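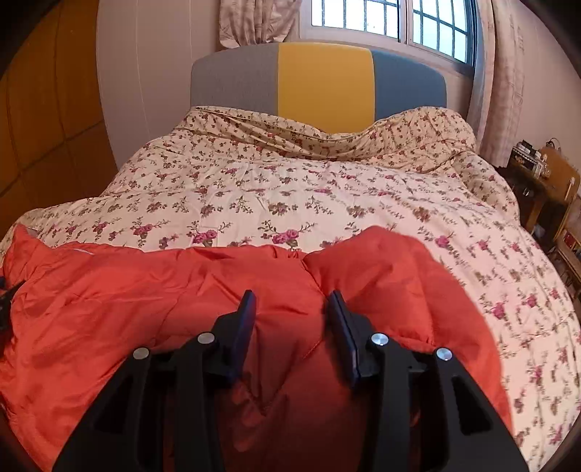

学生项目报告汇编 第4期 第30页

手持夹爪 Wosetti 的安装、保养和一次维修

作者：Bongani Cele
提交日期：2023年9月19日

摘要

本报告写的是我们小组使用的一台手持夹爪。我们给它起名叫 Wosetti。它没有电机，由人的手握着，扳机拉动连杆，两个手指就张开或者合拢，相机把手指和前面的物体一起拍下来。我们用它记录整理衣物的动作，给另一个小组训练机械臂的程序。另一个小组会写他们的程序，所以我在这里只写机器本身：怎样装好，每天怎样检查，坏了以后怎样修理。中文不是我的母语，有些零件的名称我查了词典，也问了实验室的老师，如果还有不准确的地方，请读者原谅。

一、为什么要写保养

我加入小组的时候，Wosetti 已经能用了，但是没有任何文字说明。谁先拿到它，谁就按照自己的习惯去拧螺丝。结果是同一台夹爪，上午录的数据和下午录的数据不一样，手指合拢的位置差了一点。在一个很硬的盒子上，这一点差别没有关系。可是我们选择的物体是衣服，特别是羽绒服那样蓬松的外套，布面很滑，里面又有空气，手指必须捏得准，否则只夹住一层面料，或者什么都没有夹住。

所以老师给我的任务很小，也很清楚：选定一种安装方法，写下来，然后让每个人都照着做。后来机器出了故障，任务里又加上了维修这一部分。

二、机器的组成

为了后面说明方便，先把名称统一。

手指：左右各一个，黑色塑料，形状互相对称，下面宽，越往上越窄。手指的本体不是实心的，中间有镂空，这样比较轻，也可以看见里面有没有进灰。

衬垫：贴在手指内侧，蓝色，表面有细的纹理。它直接接触物体，是消耗最快的零件。

转轴：连杆上的四个转动点，外面各盖着一个银色的圆盖。我们编号为外左、内左、内右、外右。这个编号是从握着夹爪的人的方向看过去的。以前有人从对面看，左右就反了，换错过零件。

连杆：把扳机的动作传到手指。外侧的臂比较宽，内侧的杆比较窄。

夹座：黑色，有一个开槽的夹口，用螺栓锁紧，侧面安装附件的时候使用。

相机：广角镜头，固定在手柄上方，朝向手指前面。画面会弯曲，四个角发暗，这是镜头的特点，检查的时候不要当作故障。

记录软件叫 Um，是上一届同学写的。它只做两件事，保存视频，并且给每一条录像一个编号。

三、安装的顺序

我试过几种顺序，最后确定下面这一种。

先装连杆，后装手指，最后贴衬垫。如果先贴衬垫，拧转轴的时候手一定会碰到它，手上的油留在上面，布料就会打滑。

转轴的螺丝在圆盖下面。先把四个都拧到刚刚有阻力，再按照外左、外右、内左、内右的顺序慢慢拧紧。不可以先把一边完全拧紧，那样另一边会被拉歪，两个手指的尖端对不齐。拧好以后把夹爪竖起来，放开扳机，手指应该自己回到张开的位置。如果停在半路，就是太紧，每个螺丝退回一点点再试。

然后空着开合100次。这件事很无聊，但是不能省略。新的转轴在开始的时候松紧会变化，开合以后再检查一遍，常常有一个螺丝需要重新调整，我的经验里多数是内右那一个。

衬垫用薄的双面胶贴。旧的胶要完全去掉，用酒精擦，等它干。贴的时候从手指的根部往尖端压，不要从中间压，中间压会留下气泡。两块衬垫的上边缘应该一样高。我用一张硬纸片放在两个手指中间，合拢，看纸片是不是直的。纸片歪了，就是衬垫不一样高，要揭下来重新贴。

最后调整相机。在 Um 的预览里，空着的手指全部张开时，四个圆盖都应该看得见，两块衬垫都在画面里面，而且左右差不多对称。这里我特别要写一句：不要为了看见更多的房间而把相机抬高。抬高以后手指的根部就看不见了，后来的人没有办法从录像里知道手指张开多少。
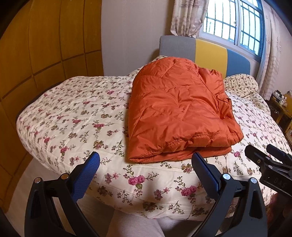

Pellach 学院 机械与自动化系 夹爪课题小组

四、录制现场的检查

我们的录制大部分在普通的卧室里做，因为机械臂将来也要面对真的床和真的被子，实验台太平了。卧室的条件对机器有一些影响，我按照遇到的次序写。

光线。床头一侧有窗户，白天的时候窗户很亮，自动曝光会把前面变暗，黑色的手指和衣服的阴影就混在一起。我的做法是锁定曝光，以衣服的颜色为准，让窗户过亮。检查的方法是看手指镂空的地方：如果能分清楚哪里是塑料，哪里是后面的布，曝光就可以。

布料。我们用的外套是橙色的，有绗缝线，放在印花的绗缝被上面。选橙色是我提的建议，它和蓝色的衬垫区别很大，在录像里看得清衬垫的边缘停在哪里。但是被子上有很多小花，颜色比较复杂，有一个同学担心程序会看错。这个问题属于另一个小组，我只是记录下来。

线头和细毛。这是我原来没有想到的。被子和外套上的细毛会粘在衬垫的纹理里面，也会进入转轴。衬垫上的毛用干净的胶带粘掉，不要用湿布，湿了以后摩擦力会变。转轴里的毛要用镊子。

姿势。拿着夹爪的人有时候坐着，有时候弯着腰。坐着的时候膝盖容易进入画面的下面，对机器没有损害，但是手柄可能碰到腿，相机的支架受力就会转动。坐着录的话，每一条开始以前要再看一眼圆盖的位置。

夹座。侧面的夹座在录制的时候很容易被忘记，因为它不参加动作。可是它的螺栓松了以后会轻轻地响，衣服的面料也可能挂在夹口上。每次出发以前用手推一下，不动就可以。

每录30条做一次短的检查，内容如下：

放开扳机，看手指能不能自己张开。
合拢，看两块衬垫的上边缘是否一样高。
用指甲轻轻推衬垫的尖端，看有没有翘起。
用手推相机和夹座。
在预览里看四个圆盖。
把结果写进本子，写名字，没有问题也要写。

最后一条是我坚持要加的。有的同学觉得没有问题就不用写，但是空白的一行可以有两种意思，没有问题，或者没有检查，过了一个星期谁也分不清楚。

五、故障和维修

故障的现象是右手指回不来。扳机放开以后，左手指马上张开，右手指慢了一会儿，有时候要用手帮助它。在录像里看，两个手指张开得不对称，右边的衬垫比左边更靠近中间。

我先怀疑弹簧。弹簧在手柄里面，左右各一根，我把两根交换了位置，右手指还是慢，所以弹簧没有问题。然后我怀疑螺丝太紧，把外右和内右都退回一点，右手指变快了，可是同时有了左右晃动，这个晃动比慢更不好。

于是把右边拆开。拆的时候我把每个零件按顺序放在一张白纸上，旁边用铅笔写编号。内右转轴拿出来以后，可以看到轴的一侧有磨痕，孔里面有一圈黑色的脏东西，是细毛和润滑脂混在一起变硬了。原因应该是以前有人加润滑脂加得太多。那个润滑脂是从 Koramine 材料店买的，我觉得它的质量没有问题，问题在于用量，多余的部分流到外面，正好把细毛粘住。

修理的步骤是这样的。用棉签和酒精把孔清理干净，棉签要换到没有黑色为止。轴换成新的，旧的轴保存在袋子里，给下一届同学看。润滑脂只用牙签的尖端取一点，涂在轴上，转几圈，把挤出来的全部擦掉。装回去，按照第三节的顺序拧紧，再做一遍空的开合。

我还犯了一个错误，应该写出来。第一次装回去的时候，我把一个垫片忘在白纸上了。机器也能动，我以为已经修好。空着开合到一半，右边的圆盖开始松动，我才看见纸上的垫片。从那以后，我在拆以前先拍照片，装完以后纸上必须是空的，才可以合上手柄。

修好以后，我请没有参加维修的同学来试，没有告诉他哪一边修过。他捏了几次衣服的下摆和袖口，问我右边是不是新的，因为它比左边更轻。

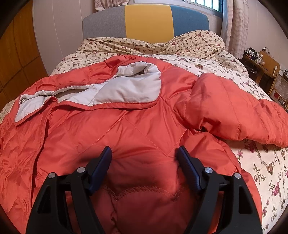 这说明左边其实也应该清理。我把左边也拆开，里面的情况比右边好，但是也有细毛。清理以后两边的手感一样了。所以在保养表里，我把转轴的清理写成左右一起做，不等到坏了再做。

衬垫也有一个相关的问题。捏羽绒服的时候，人会不自觉地用力，把手指往下压，衬垫的尖端先接触衣服，所以总是从尖端开始翘。我试过在尖端多加一层胶，结果更厚，两块衬垫碰到的时候中间有缝，薄的里布就夹不住。现在的办法还是一层胶，翘了就换。换下来的衬垫不要翻过来再用，背面没有纹理。

六、结果

从保养表开始使用，到我写这份报告，小组一共保存了517条录像。我把每一条的开始和结束都看了一遍，只看手指，不看衣服叠得好不好。因为衬垫翘起或者手指不对称而不能用的录像都有，大部分集中在维修以前的几天。维修以后我还看到过衬垫翘起，没有再看到手指不对称。

我不能说这完全是保养表的作用。在同一段时间里，大家的手也越来越熟练，床上的光线也比较稳定。如果要证明，应该有一台不保养的夹爪来比较，可是我们只有这一台，老师也不同意故意让它变坏。

短检查花的时间，开始的时候同学们有抱怨，后来习惯了，一般在换衣服摆放的时候顺便完成。

七、没有解决的问题

第一，拧螺丝的力量还是靠手感。我写“刚刚有阻力”，每个人的理解不一样。学校的扭力螺丝刀太大，伸不进镂空的地方。

第二，相机的支架。它每次被碰到就会转，我们用记号笔画了一条线，看线是否对齐，这只是临时的办法。计划在十二月以前画一个有定位销的支架，由下一位负责的同学打印出来。

第三，转轴没有防尘。我想过在圆盖下面加一圈薄的毛毡，但是毛毡自己也会掉毛，所以还没有试。

第四，Um 里面没有地方填写检查的结果，现在写在纸本子上，本子和录像的编号要靠人来对应。我已经向写软件的同学提出，希望在每条录像的编号后面增加一个备注栏。

附：工具和消耗品

小号十字螺丝刀，镊子，棉签，酒精，牙签，白纸和铅笔，薄的双面胶，硬纸片，胶带，润滑脂，备用的轴和垫片。以上物品放在夹爪的箱子里，用完以后请放回原来的位置。备用的衬垫放在单独的袋子里，不要和润滑脂放在一起。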